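Inicio Reseñas Cocina Limpieza Contacto
Buscar en el sitio Introduzca un término Buscar

Estropajo metálico Skisau, formato grande: prueba de uso

Por Ju-won Seo
2 de febrero de 2020

El estropajo Skisau se vende suelto o en bolsa de 3 unidades. He comprado la bolsa y he gastado una unidad entera antes de escribir esta reseña. El formato grande pesa 40 gramos en mi báscula, sin uso previo.

Construcción

Es una malla gris de alambre fino, enrollada sobre sí misma y sin núcleo. No tiene forma definida: se alarga o se apelmaza según se apriete. Para fondos planos conviene estirarlo; para esquinas, plegarlo en dos. El tamaño es algo excesivo para manos pequeñas y no entra en vasos estrechos.

Los extremos del alambre vienen recogidos hacia dentro. En la primera unidad apareció una punta suelta a las dos semanas y la corté con alicates.

Rendimiento

Lo he usado en una sartén de hierro, dos bandejas de horno y la parrilla. La grasa quemada de las bandejas salió con agua caliente y poca presión. En la parrilla hubo que insistir en los cruces de las varillas, donde la malla se engancha – es el defecto más molesto del producto. El Cheon, más compacto, se engancha menos pero se satura antes y cuesta más aclararlo.

No sirve para antiadherentes, esmaltes ni acero pulido. En una tapa de acero vieja dejó rayas circulares a la primera pasada.

Duración

La primera unidad aguantó 37 lavados antes de perder volumen. El Cheon, con las mismas bandejas, no llegó a 30. Lo aclaro después de cada uso, lo sacudo y lo dejo escurrir fuera del fregadero. No he visto óxido.

Almacenamiento

En seco lo guardo fuera de la cocina, con otras cosas menudas. El inconveniente es que la malla atrapa cualquier pieza con bisagras o aros, y separarlas obliga a tirar del alambre. Recomiendo una caja con tapa o, al menos, un rincón propio. Sobre la madera no lo arrastro: lo levanto.
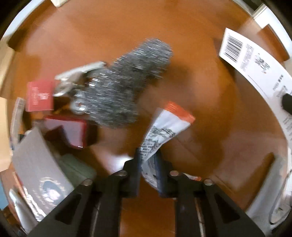
Precio y disponibilidad

La bolsa lleva la referencia 1135 en la tienda Prodemholm de Sedport, que también vende unidades sueltas. Por unidad sale más barata la bolsa, aunque la diferencia es pequeña. Desde junio no he encontrado el formato mediano.

Valoración

Buena compra para bandejas y hierro. Para parrillas de varilla fina prefiero un cepillo. Le resto un punto por los enganches y medio por la punta suelta: 3,5 sobre 5. Queda pendiente comprobar si la segunda unidad dura lo mismo – la empecé esta semana.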